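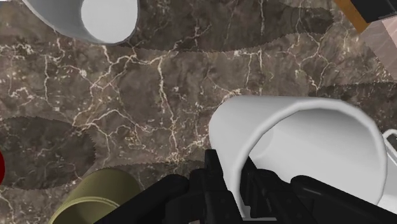
Brown marble with pale veins, and a white cup on its side.

I want to make the case for the kitchen counter as the best room in the house. Yes, I know it isn't a room. Bear with me, because I've been thinking about this since March and I'm only getting more excited.

When my aunt Merja Vainio moved into her apartment, the first thing she did was get rid of the dining table. Everyone in the family had an opinion. Where would people eat? Where would she put the candles? She shrugged and said she had a perfectly good counter and four stools, and that was the end of it. I have eaten there more often than at any table I can name, and the talk is better every single time!

A dining table asks you to arrive. You sit down, you face somebody, you wait for the food. A counter lets you drift in. You lean on it with a coffee at seven in the morning, still half asleep, and whoever is slicing bread keeps slicing, and out comes the story they would never have told you across a tablecloth. Hands that are busy make talking so much easier. My father told me he was retiring while peeling carrots, and I don't think he could have done it any other way.

So I get a little sad when I see new apartments where the counter has shrunk to a strip beside the sink. My friend Valtteri Salminen just moved into one, 77 square meters in all and lovely in most ways, with a long hallway that does nothing whatsoever. Give him back two meters of that hallway as something to lean on! He chops onions on top of the washing machine.

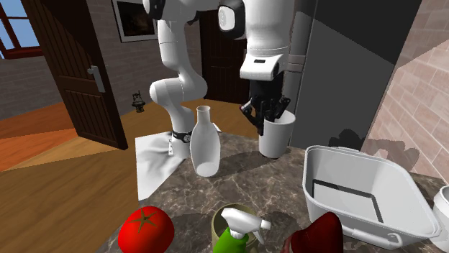 A tall white vase in the middle of a marble countertop.

People ask me about materials, and I love them all. Stone is cool under your forearms in summer and wonderful for pastry. Wood takes every knife mark and ring and keeps them, which I find charming (Merja does not). Old laminate is cheap and cheerful and wipes clean in a second. If your budget is 100 euros, buy a secondhand work table, scrub it, and stand it where the light is good. You'll have most of what I'm talking about by dinnertime.

The one rule I'd fight for is to keep part of it clear. Put out a vase if you like, or a bowl of lemons, but leave enough space for a second person's elbows – that's the part that makes somebody stay. The toaster can live in a cupboard. Mine does, and I get it out every morning without complaint.

Kalevi Turunen, my neighbor, still holds out for the proper table with the proper chairs, and he makes a good argument for birthdays. I'll give him birthdays. But last time he came over to tell me so, he stood at my counter for two hours and ate half a loaf of rye.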